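搜索本站 请输入关键词 搜索 高级搜索

Clirgate 抓取规划软件 阶段进展报告
报送:Nélida Villalba(Drokia 项目管理)
2021年5月31日

时间紧,先写要点,细节周会上再补。

一、总体

本期主要做三块:感知换模型、规划器重构、回放工具。前两块基本到位,回放工具拖了,原因后面说。预算没超,人手没变。

二、感知

旧的分割模型在白桌面上一直有问题,浅色物体边缘糊,阴影常被并进物体轮廓。这期换成 Clikska 的分割框架,自己重新标了 400 张图,固定机位,全部白底。浅色碗的轮廓明显干净了,阴影误并还有,主要出在碗沿外侧那一圈。梨这类不规则的,位姿估计偶尔会翻转,梗朝哪边判错。暂时加了一条规则兜底,不是长久办法。

深度补全没动。碗内壁深度缺失的老问题还在,现在拿碗沿拟合圆来绕过去,够用。

标定脚本重写了,一键跑完,14 分钟。以前要手工挪标定板,半天就没了。新脚本会把每次的残差存下来,超阈值直接拒绝写入配置,上个月那种"标定其实是坏的但没人发现"的情况应该不会再有。

三、规划

规划器拆成两层:上层定顺序(先动哪个、放哪里),下层出轨迹。接口已冻结,文档写了一半。

- 上层:目标描述改成关系式,例如"梨放进灰碗""粉碗移到灰碗左边",不再写死坐标。左右以相机视角为准,这点之前和控制组理解不一至,吵过一次,现已写进接口说明。
- 下层:碰撞检测改成增量更新,单次规划耗时降到将近 500 毫秒。目标是再砍一半,靠缓存,七月前做。
- 失败重试:抓取失败后不再整体重来,只重规划当前这一步。仿真里跑通,真机上只试了简单摆放。

遗留:物体靠得太近时上层会来回换顺序,死循环。已加次数上限,超过 6 次就报错停下。根因没查清,怀疑是代价函数里两项互相打架。

四、控制接口

和 Sheehan 那边的控制栈对接完了,消息格式统一,时间戳统一用控制器时钟。中间丢过几天,两边时钟源不同,轨迹执行看着一顿一顿的,一开始以为是插值写错,查了一圈才发现是同步。教训:下次联调第一天先对时钟。

急停后的状态恢复还要人工确认,软件这边不打算自动化,维持现状。

五、工具

回放工具延期。原计划本月交,现只有读取和时间轴,叠加显示(把规划轨迹盖到相机画面上)没做。负责的同事被抽去调时钟问题,时间就这么没了。新计划七月中交可用版,界面先不管好不好看。

日志压缩做完,磁盘压力小很多。测试用例的初始摆放现在存成模板,复现问题时照着模板摆就行,比之前翻聊天记录找照片强。模板里的物体名称还有点乱,同一个碗在不同文件里叫法不一样,要统一清一遍。

六、风险

1. 单一光照。数据全在同一种灯光下采的,换场地大概率掉精度。
2. 桌面拼缝偶尔被识别成细长物体,目前用工作区掩膜挡掉,靠近边上的物体可能会被一起挡掉。
3. 感知这块只有一个人熟,请假就停。希望下阶段能加半个人力。

七、下阶段

- 查清上层死循环根因
- 不同光照下补采数据,重训
- 规划耗时继续压
- 回放工具交付
- 真机上跑失败重试的完整测试,摆放要覆盖贴近、遮挡两种

八、需要贵方决定

补采数据要不要换桌面颜色?换的话标注量差不多翻倍,排期得往后推。我们倾向先只换光照,桌面放到再下一期。另外接口说明英文版要不要一并交,请回个话,要的话得提前安排人翻。

附的是三件物体的一种摆放,感知和规划两边都用。

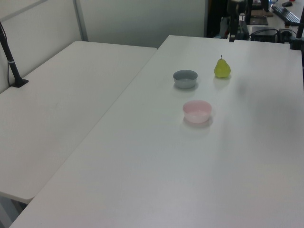 图1 测试摆放:灰碗、粉碗、梨,白色桌面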